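おやつ箱づくり、今年も始まる 古道具と額の店「ヘクラ」の奥の部屋で

10月に入って朝晩の空気がすっかり変わり、熱いお茶のおいしい季節になりました。商店街の中ほどにある古道具と額の店「ヘクラ」では、毎年この時期恒例の「おやつ箱」の箱詰めが始まっています。町を離れて暮らす学生さんや、単身赴任のお父さんお母さん、遠くの施設に移ったおじいちゃんおばあちゃんのところへ、個包装のお菓子をあれこれ取り合わせてひと箱にして送る、という催しです。ご存じの方には今さらの説明かもしれませんが、今年初めて名前を聞いたという方もいらっしゃるでしょうから、少し長くなりますけれど、最初からお話しさせてください。

箱詰めの場所になっているのは、店の売り場を抜けた先の奥の部屋です。普段は額の仕立てを待つ絵を置いたり、常連さんが腰を下ろして話し込んだりする部屋で、彫りの入った黒っぽい家具が据えてあり、壁には蓮を描いた大きな墨の絵が掛かっています。そこに淡い水色の布を広げ、箱とお菓子を並べると、たちまち作業場に早変わり。店主のマルコム・クラブツリーさんは「古いものばかりの部屋に、この時期だけ甘い匂いのするものが並ぶ。それがうれしくてね」と目を細めていました(もっとも、お菓子はどれもきっちり包まれていますから、匂いのほうはクラブツリーさんの気持ちの中にあるのかもしれません)。

おやつ箱の始まりは、クラブツリーさんの娘さんが進学で家を出た年にさかのぼります。食べるものはちゃんとあるのか、夜中におなかをすかせていないか、と心配になって、店にあった空き箱にお菓子を詰めて送ったのだそうです。すると娘さんから、隣の部屋の子がとてもうらやましがっている、という電話が来ました。それならその子の分も、と二つ送り、店先でその話をしたら、うちの息子にも送ってやりたい、うちの孫にも、という声がお客さんの間から次々に上がって、いつのまにか商店街の秋の行事のようになってしまいました。

今年用意する箱は160箱です。申し込みは9月のうちに店頭とはがきで受け付けましたが、届いた希望は257件にのぼりました。全部にお応えできれば一番よいのですが、奥の部屋の広さにも、仕分けをする人の手にも限りがあり、今回は初めて申し込んだご家庭を先にして、残りを抽選で決めたとのことです。外れてしまった方には、年明けにもう一度、小さめの箱を作る話が進んでいるそうですから、どうぞ気を落とさずにお待ちください。くわしいことが決まりましたら、この欄でもまたお伝えします。

お菓子の取り合わせを一手に引き受けているのが、同じ通りで茶葉の店「ティミネ」を営むナパポーン・トンスックさんです。仕入れの付き合いが広く、中国語の書かれた包みのお菓子から、昔ながらの丸いケーキ、ビスケットまで、よくぞこれだけと思うほどの種類を毎年集めてきてくれます。今年も夏の終わりから試食を重ね、店の帳面は「しっとり」「ほろほろ」「お茶がほしくなる」といった書き込みでいっぱいになりました。見せていただいたのですが、中には「二つ食べてしまった」とだけ書かれたページもあって、きっとこれが何よりの褒め言葉なのでしょうね。

トンスックさんが取り合わせで一番気にするのは、箱のふたを開けたときの色合いだと言います。「赤い包み、青い包み、中身の見える透明の包み。いろいろな色がのぞいていたら、それだけで元気が出るでしょう。味のことは、そのあとでゆっくり考えてもらえばいいんです」。柔らかいものは上のほうへ、角のしっかりした包みは壁ぎわへ、というのが基本で、あとは詰める人の好きなようにしてよいのだそうです。ですから同じ顔ぶれのお菓子でも、出来上がりは箱ごとに少しずつ違います。

長細い包みの置き場所には、毎年いろいろな意見が出ます。寝かせて底に敷く派と、立てて壁に添わせる派がいて、これがまた、どちらもなかなか譲らないのです。寝かせれば上に平らな場所ができますし、立てれば開けたときにまず目に入ります。クラブツリーさんは昔から立てる派、トンスックさんは「お菓子しだい」派。作業の合間にもこの話になって、お茶がすっかり冷めてしまうまで続きました。

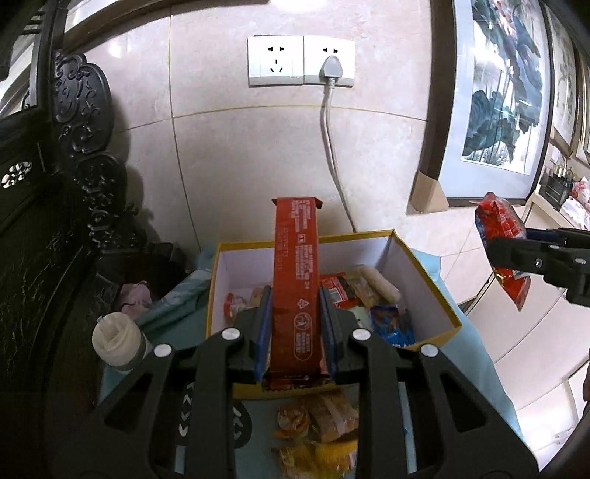 口の開いた箱と、その上に縦に構えた赤い長細い包み。手前には個包装のお菓子が集まっている=ヘクラ

箱は内側が白く、縁の黄色いものが使われています。白い内側にお菓子の包みの色がよく映えますし、縁の黄色が額縁のようで気に入っている、というのがクラブツリーさんの弁。なるほど、額を扱う人らしい見立てです。お菓子の包みは赤に青、透明の袋から見えるクリーム色、茶色の包みと、実ににぎやかで、上からのぞき込んでいるだけでつい手が伸びそうになります。筆者も取材の途中、黄色い四角いケーキがどうにも気になってしまい、帰りにティミネへ寄って同じようなものを買って帰りました。取材費には入れていませんので、編集部の皆さんはご安心ください。

作業に加わっているのは6人。顔ぶれは日によって入れ替わり、店の常連さんもいれば、以前に箱を受け取った側だったという若い人もいます。そのうちのお一人は、学生時代に届いた箱の話を聞かせてくれました。試験の前の晩に届いたこと、開けるのがもったいなくて机の上に置いたまま勉強したこと、結局その晩のうちに半分食べてしまったこと。試験の結果のほうは、にこにこ笑うばかりで教えてもらえませんでしたが、「あのとき一番下から出てきた丸いケーキの味は、今でも覚えています」とのことでした。

ひと箱を詰める時間の目安は15分と決めてあります。お菓子を入れるだけならもっと早く済むのですが、送り先の名前を見て、申込書に添えられたひと言を読んで、それから手を動かすことにしているので、どうしてもこれくらいはかかるのだそうです。申込書のひと言欄には、「甘いものは苦手と言いながら最後には食べます」「同じ部屋の友だちの分も、できれば」「母は柔らかいものが好きです」などなど、短いながらも読めばその人の顔が浮かぶような言葉が並びます。トンスックさんはこの欄を読むのが一年の楽しみで、柔らかいものをとあれば焼き菓子を多めに、友だちの分もとあれば分けやすい小袋を、と細かく入れ替えていきます。

今年から新しく加わったものもあります。箱の一番上に載せる、小さなお品書きです。これまで受け取った人から「外国語の包みで何のお菓子かわからず、当てっこをして楽しんだ」という便りが何通も届いていて、それはそれで愉快な話なのですが、食べられないもののある方にはやはり困りものです。そこで、お菓子の名前と原材料をまとめた紙を入れることになりました。印刷を引き受けたのは、駅向こうの印刷所「グリンダル」。紙の端をミシン目で切り離すと、そのまま返事のはがき代わりの短い便りになるという凝った作りです。切手を貼るには封筒が要りますけれど、それでも書くきっかけにはなるでしょう、とクラブツリーさんは期待しています。

アレルギーについては、申し込みの段階で一軒ずつ聞き取りをしています。卵、乳、小麦、ナッツのいずれかを避けたいという方の箱は、ほかの箱とは時間を分け、朝のうちに先に詰めてしまうそうです。お菓子はもともと一つずつ包まれたものばかりを選んでおり、袋を開けて詰め替えることはいたしません。後から気になることが出てきた場合は、発送前であればヘクラの店頭で中身を替えてもらえますので、遠慮なく声をかけてください。

作業の後のお茶の時間には、隣町の食堂「Diệp(ディエップ)」から温かい差し入れが届くのも恒例になっています。今年は生姜のきいたお汁粉風の甘いスープでした。お菓子を詰めた後にまた甘いもの、と思われるかもしれませんが、これが不思議とするする入ってしまうのです。目の前にあれだけのお菓子がありながら、作業中はどなたも口にしないという約束がありますから、待ちに待ったひとときでもあるのでしょう。鍋のふたが開いたときの歓声は、売り場のほうまで聞こえていました。

ところで、奥の部屋に掛かっている墨の絵についても、毎年おたずねがあります。葉と茎の描かれた大きな蓮の絵で、濃い色の木の額に入っています。クラブツリーさんによると、売り物かどうかは「その日の気分で決める」そうで、これまで何度か買い手がつきかけたものの、いざとなると惜しくなり、そのたびに断ってきたのだとか。おやつ箱を詰める日にこの絵がないと落ち着かない、という常連さんもいるほどで、どうやら当分は今の壁に落ち着いていそうです。ほかにも額入りの絵がありますので、お立ち寄りの際には、そちらもゆっくりご覧になってみてください。

家具の彫りも見事なもので、くるりと巻いた渦の模様や、白い透かしの花の飾りに見とれて、しばらく手が止まってしまう人もいるようです。筆者もその一人でした。お菓子を運んできた方が、彫りの渦を指でなぞりながら「巻いたお菓子みたいだねえ」とつぶやいたので、それからはもう、どう見てもそのようにしか見えなくなってしまいました。

発送は10月の下旬から、遠方の分を先に順次行われます。届け先の都合で日にちをずらしたい場合は、申し込みをした方からヘクラへご連絡ください。受け取る側の留守が続いて箱が戻ってきてしまうことが昨年は何件かあったそうで、できれば前もって「そろそろ届くよ」とひと言伝えておいてもらえるとありがたい、とのことです。びっくりさせたい気持ちもよくわかるのですが、そこはどうぞ、ほどほどに。

手紙を同封したい方は、封をした状態で店頭へお持ちください。便箋で一、二枚の薄いものでしたら箱に入ります。写真も大丈夫ですが、お金や商品券、手作りの食べ物はお預かりできません。昨年は手編みの靴下を持ってこられた方がいて、お菓子の上にふんわり載せたところ、たいへん具合がよかったそうです。ただし大きなものは箱のふたが閉まらなくなりますから、持ってくる前に一度ご相談を、とトンスックさんは話していました。

お菓子の好みについてのご意見も、引き続き募っています。去年のおやつ箱に入っていたあれがもう一度食べたい、うちの子はこれが気に入ったようだ、といった話がありましたら、ティミネの店先にある帳面に書いておいてください。茶葉を買わなくても、書くだけでかまわないそうです。トンスックさんいわく「名前がわからなくても、包みの色と、どんな口あたりだったかを書いてくれたら、たいてい見つけられます」。実際、昨年は「青い袋のさくさくしたの」という書き込みだけを頼りにビスケットを探し当て、書いた本人をたいそう驚かせたということです。

反対に、これは少し食べにくかった、という声も歓迎とのこと。粉がこぼれて寮の机が大変なことになった、という便りを受けて、今年は取り合わせから外したお菓子もあります。惜しむ声もありましたので、そちらはティミネの店頭で量り売りにするそうです。粉がこぼれても平気なお宅の方は、ぜひどうぞ。

見学は、作業のある日の午後2時から4時まで。奥の部屋はそれほど広くありませんので、何人かで連れ立って来られる場合は、先に売り場で声をかけてください。小さなお子さんも保護者の方とご一緒ならば歓迎です。お菓子を見れば食べたくなるのは大人も子どもも同じことで、クラブツリーさんは帳場の引き出しに、見学のお子さんに渡す分を別に用意しているそうです。大人の分はないのか、と聞いてみましたら、少し考えてから「お茶なら出せます」というお返事でした。

作業の日程はヘクラの店先の貼り紙に出ています。雨の強い日は、箱が湿気を吸うのを避けてお休みになることがありますので、お出かけ前に貼り紙をご確認ください。お品書きの見本もあわせて貼ってあり、今年のお菓子の名前はそちらで読めます。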